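Ticket 1435: Voices disappear on the Cistholm play recordings, listening room only 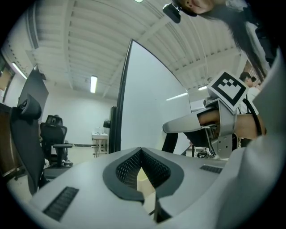 Leclerc Library, Recorded Sound Desk

Status: Closed (see last entry, with reservations)
Opened by: Front desk, on behalf of a reader
Handled by: Rosine Perrin
Affects: Cistholm spoken drama set, 30 discs, as streamed through Stadano
Priority: Normal. Was High for a day. I lowered it.

Original report

Reader came to the desk Monday at 2:40 p.m. and said the actors "go hollow and then go away" during one of the history plays. Crowd noise and trumpets are still there. She was listening in the small room over the wall speaker. She wanted to know if the remastering had been botched, having read that it had. Front desk tried it, heard the same, and told her the CDs were defective.

Rosine, 3:15 p.m.

Please stop telling people the discs are defective until someone has put a disc in a player. It may be so. These were analog stereo recordings made by people who liked to walk the actors from one side of the stage to the other, and plenty can go wrong between that and a file on our server. But "hollow" is a word I have heard used for bad cables, bad ears, bad MP3s and a radiator.

I need to know which disc. "One of the history plays" covers a good third of the box.

Front desk, 3:50 p.m.

Disc 8. Second track onward, she thinks. We tried disc 9 too and it sounds normal to us, though one of us says it's a bit thin.

Rosine, 4:30 p.m.

Played disc 8 through Stadano at my own desk on headphones. Voices are all present. The king is loud, if anything. I don't hear anything missing, but I'd say the voices are hard to place. On disc 9 a man who speaks from the middle is in the middle. On disc 8 he seems to come from somewhere behind both my ears, and after ten minutes I wanted to take the headphones off.

Then went down to the small room and played the same track over the wall speaker. The king is gone. I could make out a little of the hissing on his s's and a lot of echo. The servants on the far left are fine. So the reader is right about what she heard, and I withdraw the remark about the radiator.

Raised with Ritport, who host the files and look after the Stadano install.

Ritport support, 4:55 p.m.

Thank you for contacting us. We have checked the service and everything is operating normally. Issues of this type are usually caused by the age of the source material. Please clear the browser cache and try again. If the problem continues, we recommend re-importing the full set of 817 tracks.

Rosine, 5:10 p.m.

A browser cache does not remove one actor and leave the trumpets. I cleared it so that I could say I had. Same result.

I am not re-importing 817 tracks on a guess. The last time we did a full re-import of anything, every cast list came back in alphabetical order by first name and it took most of April to put right. If someone at Ritport can tell me what the re-import is supposed to change, I'll think about it.

On the age of the source material: disc 9 comes from the same sessions, according to the booklet, and disc 9 is fine. The tape did not get old on one side of lunch.

Next morning, Rosine, 9:20 a.m.

Got the box out of the stack. What I checked, in order, so that I don't have to do it twice:

1. Physical disc 8 in the old CD player in the workroom, headphones. Voices placed properly in the center. Comfortable to listen to.

2. Same disc, same player, with the mono button pressed on the amplifier. Voices still there. Nothing vanishes.

3. Our file of disc 8, track 2, out of Stadano, same amplifier, stereo. Vague, as yesterday.

4. Same file, mono button pressed. King gone.

5. Our file of disc 9, track 2, mono button pressed. All present.

So the disc is good and our copy of it is bad. The talk about botched remastering can go back to wherever the reader found it. I have my own complaints about this set (the booklet gives the wrong director for two of the comedies, and somebody has cleaned up the silences until they sound like a cupboard), but this isn't one of them.

The small room matters because its wall speaker gets both channels added together. It is the only mono playback we have in the building. That would be why it took so long for anyone to complain.

Rosine, 10:05 a.m.

What it looks like to me: one channel of the disc 8 files is upside down. I mean the polarity. Where the left channel pushes, the right one pulls. Anything recorded equally in both, such as an actor standing in the middle, cancels out when you add them. Anything well over to one side survives, and so does the echo, which is different in each channel. That matches every single thing in the report, trumpets included.

I don't like explanations that fit this well on the first try, so I asked for the waveform to be looked at by someone who didn't know what I was hoping for. Front desk has agreed to lend me a person.

Front desk, 11:30 a.m.

We opened the file in the editor as asked and zoomed in on a loud word. Top line goes up where the bottom line goes down. On the disc 9 file they go up together. Were we meant to see that?

Rosine, 11:40 a.m.

Yes. Thank you.

Sent to Ritport with two short clips and the list above.

Ritport support, 1:25 p.m.

Thank you for the additional information. Our engineers advise that some listeners may prefer the Spatial Enhance option in Stadano to be turned off. This can be found under Settings, Sound. Please confirm if this resolves your issue.

Rosine, 1:50 p.m.

I had never heard of this option. It was on. I don't remember anyone turning it on, and the front desk doesn't either, which proves very little about either of us.

Turned it off. Played disc 8, track 2 in the small room. King still gone. Disc 9 sounds slightly less thin with it off, so whoever said "a bit thin" yesterday was hearing something real, and I have left the option off for good. It is a separate matter, though. I'd ask Ritport not to count it as the fix. The fault is in the files. It shows up in the editor with Stadano closed.

Question to Ritport: was any processing done to disc 8 on import that was not done to the others? Yes or no would do.

Ritport support, 3:35 p.m.

We can confirm that disc 8 was flagged during import for a channel level mismatch and was passed to the automatic correction tool. This tool improves listening quality.

Rosine, 3:45 p.m.

There we are, then. The left channel on disc 8 probably is quieter than the right for a while, because the scene is played mostly on the right. It is a throne room. The throne is over there. The tool took a stage direction for a fault and "corrected" it, and flipped a channel in the process. Whether the flip was the tool's idea of a correction or just a bug, I can't say and have not been told.

What I want to know now is which other discs were flagged. Asked.

Following morning, Rosine, 9:00 a.m.

No answer on the flagged discs. Did it by hand. Took a middle track from every disc in the box and played it with the mono button in and out. Dull work, and I have now heard far more of the late romances before breakfast than is good for anyone.

Disc 8: bad, as known.
Disc 21: bad in the same way. Less obvious, as there is a storm over most of it.
All others: no difference that I could hear.

One track per disc is a sample. It doesn't clear the rest of the disc, and I'm not going to write that it does.

Rosine, 11:15 a.m.

Copied discs 8 and 21 fresh from the CDs in the workroom, no correction of any kind, and replaced the files in Stadano one track at a time by hand. Checked the cast lists before and after. They survived.

Small room, 11:50 a.m.: king audible. Storm audible, and people in it.

Listened on through the whole of disc 8 over the wall speaker while doing the mail. One rough edit late on, but it is on the CD as well, so that belongs to Cistholm.

Ritport support, 2:10 p.m.

We are pleased to hear your issue is resolved. A list of flagged discs is attached. Please rate your experience.

Rosine, 2:30 p.m.

The list has three discs on it: 8, 21 and 26. I had passed 26 on one track. Went back and played all of it with the mono button in. It seems fine from start to end, and the waveform goes up together in the places where I looked. Either the tool did nothing to it or it did something I can't hear. I have copied it fresh as well and replaced it. I don't trust a disc that has been "improved" and comes out the same.

Asked Ritport to switch the correction tool off for our account. They say it is off. I'd like to see that for myself on the next import before I believe it.

Left for whoever picks this up next

Do not use the full re-import for this set, whatever the help pages say. The files for 8, 21 and 26 are now ours and a re-import would overwrite them from the Ritport copies, which as far as I know are still wrong.

Spatial Enhance stays off. If it comes back on after an update, please write down the date.

Any new spoken word set gets one loud scene per disc played in the small room before it goes on the catalog. Choose a scene with somebody standing in the middle.

If a reader says "hollow," ask which room.

Front desk, 4:05 p.m.

Reader has been told and came back in to listen. She says it's better but she still prefers the LPs.

Rosine, 4:10 p.m.

Noted. Closing. I'll reopen it if the next import comes through flagged.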